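Teaching a Gripper to Take a Desktop Apart

Recording demonstrations is slow, repetitive work, and the quality of what a learning system does later depends on how evenly it was done.

4 Aug 2023

Vamilia refurbishes office desktops. Most of the labour goes into small movements: a drive carrier has to come out of its bay, a memory module has to be released at both ends, a processor has to be lifted and put down somewhere it will not roll or slide. None of these is hard for a trained person. All of them are hard to write down as a fixed program, as machines of the same model arrive in different states, with cables routed differently and brackets slightly bent.

The Pomard project takes the other route. An operator moves the arm through the task, the system logs joint positions, gripper opening and camera images, and a policy is later trained on the record. One complete run of one task is called an episode. The first training set contains 48 accepted episodes for each of 6 tasks. The tasks cover drives, memory and processors, in both directions: out of the case and into the tray, and back again.

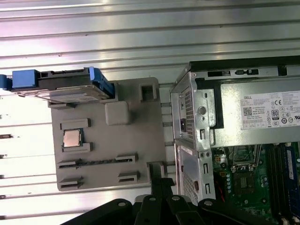
Part presentation was settled before any recording began. Early trials let the operator put removed components anywhere on the bench, and the resulting placements were so scattered that the policy learned a vague motion towards the middle of the surface. Fixed locations solved most of this. The grey plastic tray sits beside the open Dell chassis and gives each component its own place, with the processor held between two raised clip blocks and slotted clips set out in rows for memory modules. A placement then counts as good or bad by a plain test: the part is seated in its holder, or the episode is rejected.

The tray went through several revisions. The first had sharp edges on the clips, which caught a module if it came in a degree or two off line. The present one has a small lead-in on each slot. Virka, the software that runs the recording station, stores the tray revision with every episode so that older material can be left out of a training run without searching the images.

Tray position is varied on purpose. Between episodes it is shifted or turned a little within a marked area, and the case is moved as well. If both stay put for a whole session the policy will tend to memorise coordinates and take little notice of the camera. The shifts are drawn from a printed list, since people asked to choose positions at random tend to return to the same few.

Wrist cameras carry most of the useful information in the last part of a reach. A camera fixed above the bench sees the general layout well, but the gripper hides the contact point at the moment it matters. The wrist view moves with the fingers and keeps the target in sight for longer. The cost is a picture that tilts and swings with the arm, with ceiling lights coming in and out behind the work. Exposure is locked at the start of each session. Automatic exposure was tried and dropped, as the same latch could appear pale in one episode and nearly black in the next.

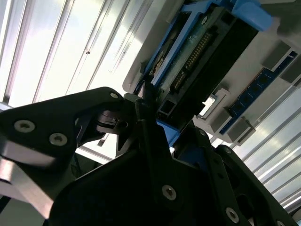
The gripper's tip at the lower end of a blue plastic carrier, with a memory module alongside.

Carriers are the easier of the parts to grip, having plastic surfaces that tolerate some error. Memory is less forgiving. The latches must be opened fully before the module is pulled, and a module drawn out at an angle can damage the slot. Operators are told to pause briefly after each latch. The pause makes the episode longer, but it gives the annotators a clear boundary between steps and gives the policy a run of steady images at the point where one movement ends and another begins.

Speed is the commonest fault in new operators. After a few hours they become quick, and quick demonstrations contain corrections too short to be of use. The written procedure sets a lower limit of 17 seconds for a single carrier removal. Anything faster is flagged for review. Hesitation is treated differently: a slow approach is kept, while an approach that wanders and returns is usually discarded.

Cables remain the main source of rejected work. They are soft, they move when touched, and no two cases have them lying the same way.

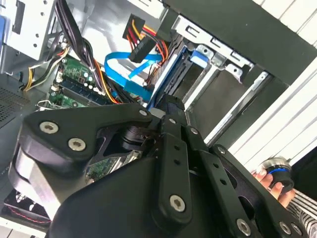
The project considered tying them back before each episode, which would have raised the acceptance rate at once. It would also have produced a policy fit only for cases with tied cables, and none of those come through the door at Vamilia. The compromise is to record two groups. In one, cables are moved clear of the part by hand before logging starts. In the other they are left as found, and the operator has to work past them with the fingers.

Failures are kept, though in a separate store. A dropped part or a missed latch is labelled with the step at which it went wrong. Yan, the review tool used for this, plays the wrist view beside the gripper force trace, so that an annotator can mark the moment of contact to within a few images. Episodes in which the operator recovers from a mistake get their own label. A later training run will test whether these help the policy to recover by itself.

The second round of recording is planned for February and will add a chassis from a different maker. The tray will stay at its current revision until then.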